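**17th July** - The Pliten gripper trial has moved out of the workshop and into the bedroom, and the first round with real clothes is done!

Jarkel, the small group behind the project, is comparing 2 sets of fingers for its hand-held grippers. The old set did fine on boxes and cups but kept sliding off thin cloth. The new set is softer at the tip, and the question is whether it can pick up a floral garment by one fold and keep hold of it while the other hand works.

So far the team has logged 700 picks with the new fingers, out of 2,252 planned before February. Each one is done by a person holding the gripper, which makes it easy to change the angle or the grip and go again. 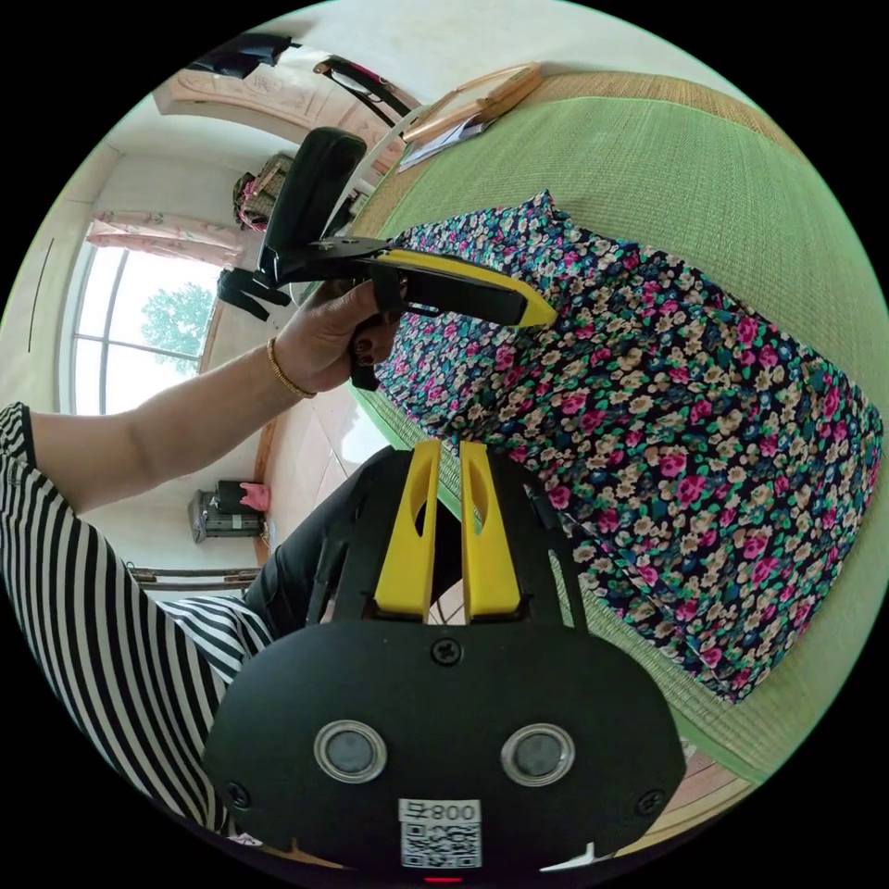
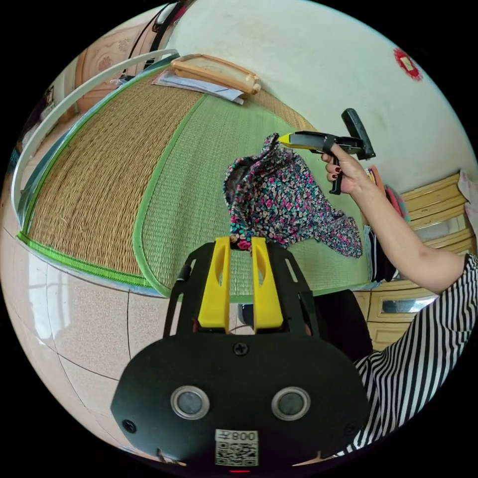
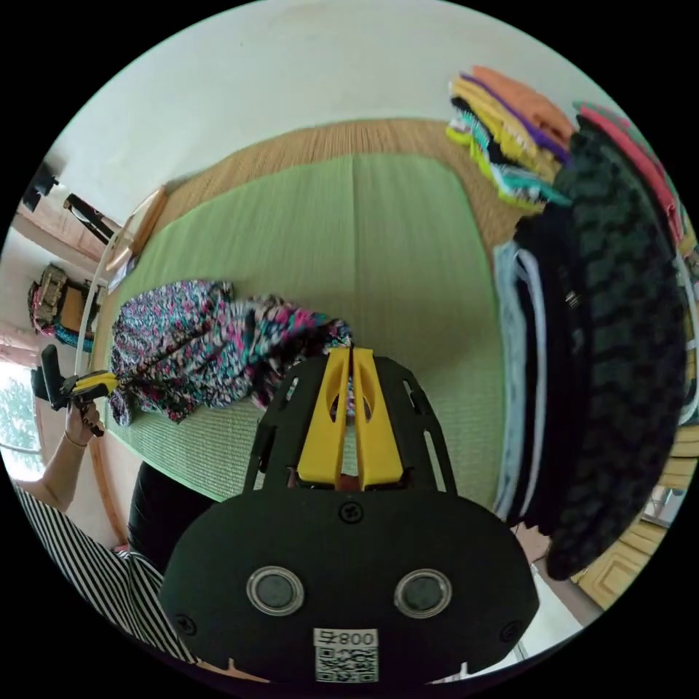

*Yellow fingers and flowered fabric at the Gunawan house.*

The early results are really encouraging. In the last batch of 31 picks, the new fingers lost the cloth only on the very thin hems, and those are hard even with bare hands. Bunched fabric is going well, flat fabric less so, and the group wants to try a slightly narrower tip before changing anything else.

Camera placement is next on the list. Onness, the controller team, has asked for more picks where the cloth hangs over the fingers, so that they can see how early the software notices a slip. A second round at the same house is planned, this time with towels and a couple of heavy sweaters, and we can't wait to see how the fingers handle wool.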